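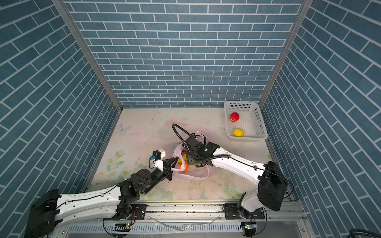 Produce bag

A produce bag is a thin, lightweight bag used to carry loose fruit and vegetables from the point of sale to the home. Most are made of polyethylene film. The term covers both the flat bag torn from a roll in a store and the handled bag, also called a vest bag or T-shirt bag, used at market stalls.

Construction

The flat type is a tube of blown film sealed across one end and perforated at the other so that it separates from the next bag on the roll. The handled type is gusseted at the sides, sealed at top and bottom, and then cut with a die to leave two loops. Film may be clear, translucent or opaque. Translucent film in pink, green or blue is common at open markets, where color is often used to tell one stall's bags from another's. Clear film is preferred where the cashier has to identify the contents.

Bags for stall use are supplied in packs of 60 or in cartons of 1000. The Sirkik pattern, a handled bag sold in Hatelville and neighboring towns, is 300 mm wide when laid flat and has no printing.

Loading

Firm, heavy fruit such as apples and oranges is placed at the bottom. Bananas go in last and lie against the side of the bag, as the skin marks under light pressure. Lemons tolerate weight and may be placed anywhere. Thin film has little stiffness and does not hold its shape, so an open bag set on a flat surface tends to fold over its contents. Round fruit may roll out if the handles are left loose.

Unloading

A bag is emptied either by tipping or by lifting out each item. Tipping is faster but bruises soft fruit. In lifting out, one hand holds the edge of the mouth open while the other removes the fruit. Stems can puncture the film, and a punctured bag usually tears along the direction in which the film was drawn.

Storage after purchase

Fruit is generally moved from the bag to an open container. Shallow baskets with perforated sides allow air to reach the fruit and keep it in one or two layers, where spoiled pieces are easy to find. A closed bag holds moisture and also traps ethylene, a gas given off by ripening fruit. Apples and bananas both produce it, and each will speed the ripening of the other in a confined space. Citrus fruit is less affected.

Reuse and disposal

Bags that remain clean are reused as liners for small bins or for a second shopping trip. Annag Dunbar's survey of households in Kestamville recorded 46 bags kept in a single kitchen drawer. Film bags are not accepted in many curbside recycling programs, as they wind around sorting equipment, and are collected separately at some stores.

See also

Fruit basket
Mesh bag
Paper sack
Feng carrier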